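Cream tub chair in the office corner: clean, re-cover or replace?
Furniture and Upholstery > Commercial seating

sirnivano_fm
Light cream fabric, fixed cover, wraparound back, striped grey carpet underneath. The chair gets daily use. I want a cleaning method that doesn't leave tide marks on the seat front. 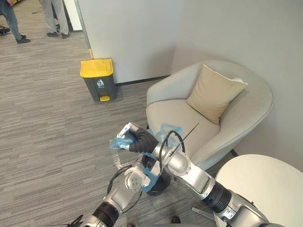
Panasiuk
Find the care code before you put anything on it. Look under the seat cushion first, then on the base. W means water-based cleaner, S means solvent only. If there is no label, test on the back near the floor and leave it overnight.

sirnivano_fm
Label found under the cushion. Code W. Supplier is Eltent, range name Sirko.

hemline70
Then use a water extraction machine and do the whole panel, seam to seam. Spot cleaning is what causes tide marks. Two passes with cleaner, one with plain water.

Birnex_user
Disagree with two wet passes on a padded back. The foam holds water and brings the dirt up as it dries. Dry foam, soft brush, vacuum. I did 27 chairs that way in May and had no rings.

hemline70
Dry foam leaves residue, and residue picks up dirt faster. How did they look six months on?

Birnex_user
Can't say, they went to another site.

Panasiuk
Both work if the suction is good. Separate point: move the pedal bin further along the wall. With a bin that close to pale fabric, people drip coffee on the way past.

sirnivano_fm
Bin can move. If the tan cushion has a zip, I assume the cover goes in the machine?

Panasiuk
Cold wash, inside out, air dry. Don't tumble it.

hemline70
And check the zip end for its own label. It may not be the same fabric group as the chair.

sirnivano_fm
Will do. Trying the extraction method on the rear panel first.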